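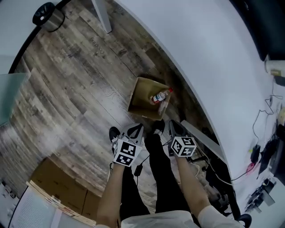
By Pendo Okoth | 3rd March | Floors & Rugs

So I've lived with the Edby click-together planks from Verkulport for a whole winter now, and I still like them, mostly! I went for the grayish weathered color, and it hides dust so well that I've gotten a bit lazy with the broom.

Laying them took me a weekend and some 25 podcasts. The long edges snap in fine. The short ends are fussy, and I chipped two before I gave in and bought a proper tapping block (mine's a Mumari, 18 bucks, worth it).

Grip is good in socks. Noise is so-so: every dropped spoon sounds like a cymbal, so don't skimp on the underlay like I did. Spills wipe up with a damp rag, though coffee left overnight gave me a faint ring by the sofa.

I'd buy them again for a den or hallway. For the kitchen I'm still eyeing the Domański tiles, if I can ever talk myself into grout.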